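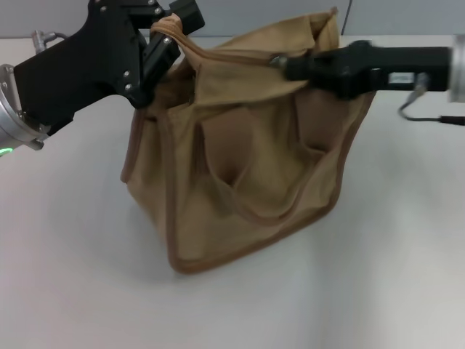
Canvas weight is the first number I look for when I buy a bag for carrying tools and paperwork, and sellers rarely print it. I have used two totes for this over the past few years. The older one, a Nondamell, was stiff enough to stand on a bench with nothing in it. The tan one with the brown piping is softer. It stands, but the fabric sags and creases between the points where it is held, and the rim pulls into an uneven shape instead of a rectangle. The big front pocket droops as well, with a deep fold in the middle of the panel.

I don't count the sagging as a fault. Piping on the seams and edges does little for stiffness unless there is a firm core inside it, and I have not cut mine open to check. What it does do is cover the edges where canvas wears first. The Nondamell had plain folded seams and frayed through at both bottom corners.

Loading order matters more in a soft bag. Flat things go in first, against the back wall: the clipboard, the Arkis binder, the cutting mat. Then the heavy items, low and centered. The stitched divisions in the front pocket take pens, a tape measure and the small Overgaard square. I keep that pocket under 200 grams, measured on the kitchen scale, or the whole front leans forward when the bag is set down.

The empty bag is also awkward to fill with one hand, so I added a base insert cut from a Fanby shelf liner, two layers glued together. Cut it slightly smaller than the base and round the corners, otherwise it rides up the side panels. The liner is sold by the roll — item 3043 in the paper catalog — and one roll leaves plenty over. I used the rest in the drawer under the bench.

Next I want to try a stiffener along the back wall. Corrugated plastic is the likely candidate, if I can find it thin enough to slide in behind the binder.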